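Pre-run software checklist, two-arm cell, with my comments

Stack: Talico for planning, Firkine for perception, our own control node on top. Use this before every session, including the short ones (the short ones are where I get sloppy!). Mark each line OK, FIX or SKIP, and if you mark SKIP, write down why. My comments come after each item, and I keep adding to them, so please don't print this and tape it to the wall again.

Section A – Before motor power

A1. Both arms report the same controller build. OK
The left one stayed a build behind through most of December and I blamed the planner for every hiccup. Compare the full hash, because the version label doesn't change between nightlies.

A2. Config loaded matches the task name. OK
Talico will happily load the last config it saw if the path has a typo. It prints one yellow line and carries on. Look for the yellow line.

A3. Free disk space above 200 GB on the logging machine. FIX
Cleared out the old bags from the Rivera demo. If you need those, they're on the shared drive now.

A4. Clocks synced between the arm computers and the perception box. OK
I want the offset under 4000 microseconds. Past that, the grasp poses start landing where the object used to be, and it looks just like a bad calibration. I lost a whole afternoon to that one.

Section B – Wrist cameras and hand state

B1. Wrist stream is live and fingers report all joints. OK
Wiggle one finger at a time from the console and watch the stream while you do it. If the wrong finger moves, the joint map is from the other hand. Stop there and reload it.
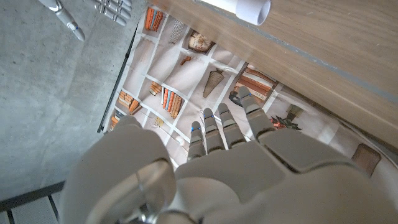
Can the self-mask be left off if the wrist camera already sees the hand clearly?
Leave it on every time, since Firkine treats any unmasked finger as an obstacle and the planner will then refuse to close the hand.

B2. Self-mask follows the fingers through a full open and close. OK
Go slow. The mask lags a little at high speed and that's a known ticket, number 343, so don't open another one (we have three copies already).

B3. Table plane fitted and stable. OK
Run the fit twice and compare. If the two planes disagree, restart the depth node before you touch any thresholds. I've seen people tune the thresholds for an hour when the node just needed a kick.

B4. Printed patterns and pictures excluded from object proposals. FIX
The detector loves a drawing of a vase. I raised the minimum height above the fitted plane and the false hits on the mat went away, but the setting lives in the session file and doesn't survive a restart. It needs to go into the base config. My job, I know.

Section C – Limits and stops

C1. Software stop halts both arms from either console. OK
Test it with the arms moving, slowly. A stop that only gets tested on a parked robot hasn't been tested, in my book. Do the hardware stop too, and log them as two separate results.

C2. Watchdog trips after 48 missed control ticks. OK
Kill the command publisher by hand and check that the arms hold position. They should hold and stay stiff. If either one sags, power down and don't run.

C3. Workspace box loaded for both arms, with cables counted in. FIX
The box from Limell covers the links and stops at the wrist, so I added padding by hand. It's ugly and it costs us some reach near the front corner of the table, but I'll take that over a snagged connector.

Section D – First grasp

D1. Grasp force ramps up and levels off. OK
I like to do the first grasp at quarter speed with the other arm told to stay put, so there's only one thing to watch.

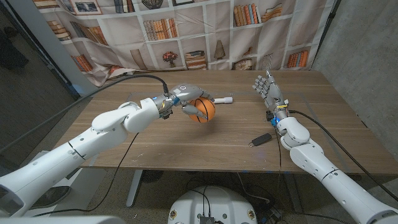
Grip force is where I still don't fully trust our defaults. The controller picks a preset from the object class, and the class comes from perception, so one wrong label gives you the wrong squeeze. For the check I set the preset by hand. The orange ball is a good first object – with the fingers curled around the top and sides and the thumb pressing low down, you can compare the real contact with the hand model on screen, and it's easy to tell if the thumb joint is off. Do it again with the preset on automatic and see if the two force curves match. Mine did, within the noise.

D2. Idle arm holds its pose while the other one moves. OK
Plot the joint error on the idle side. Small ripples are fine. A slow drift means gravity compensation has the wrong payload, so fix that before going on.

D3. Planner sees small objects near the grasp target. SKIP
Small stuff close to the hand drops out of the map whenever the fingers cover it. The new tracker is supposed to remember it, but it isn't merged yet. Until then, keep the speed down and your hand near the stop.

D4. Release opens fully and the attached object is cleared from the planner. OK
Check the planning world after you let go. A leftover ghost object makes the next plan take a big silly detour.

Still open: A3, B4 and C3 marked FIX, D3 waiting on the tracker merge. B4 goes in first.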